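Last updated in May. Questions that aren't covered can go to Nasrin Babaei at the Varthorpe front desk.

# Cable and parts sorting: frequently asked questions

## Who can bring cables in?

Anyone with a Varthorpe bench pass. You don't need to book for a small bag. For more than 2 boxes, write to Aqeel Mirani first so there is table space when you arrive.

## What do you take?

Power leads, network cables, USB cables, sleeved PC cables and loose adapters. We don't take anything with bare copper showing, and we don't take batteries of any kind.

## Do I have to untangle everything first?

No, but please take off old tape. Sticky residue gets onto the other cables and is slow to clean.

## How long can a cable be?

The limit is 200 inches. Longer runs go on the Ghasemi reels in the hall cupboard – ask for the key.

## How should I bundle them?

Lay the cable flat, fold it into even lengths and fasten it once. Velcro is fine for anything that will be borrowed often. Braided cables hold their shape well and can be left in a loose bundle, with the ends free. The dark navy and purple ones on the table are done this way: one thin black tie where the strands come together, and the rest left to splay. Don't pull the tie so tight that it bites into the weave.

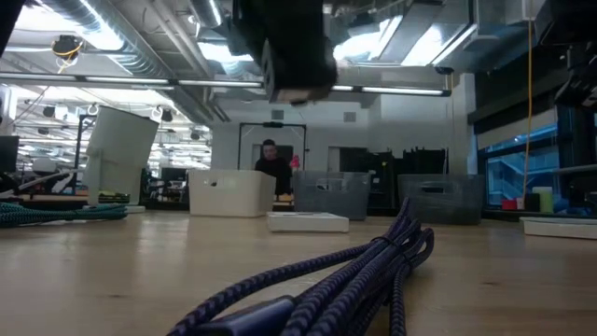 ## Which container do I use?

Sorting containers stay out on the table, and their lids are kept in the cupboard. The mesh baskets are for cables, as you can see what is inside without tipping them out. Small adapters go in solid plastic like the white bin with the cutout handle, where pins won't catch. Flat trays are for pieces you haven't identified yet. Please don't stack full baskets.

## Are there labels?

Yes, Cumix tags, 82 to a roll. Write the connector type and the length, and put the tag near one end.

## Can I take something home?

Up to 4 items per visit, signed out in the Bukilau book. Write down what you took and the time. Tagged sets stay together.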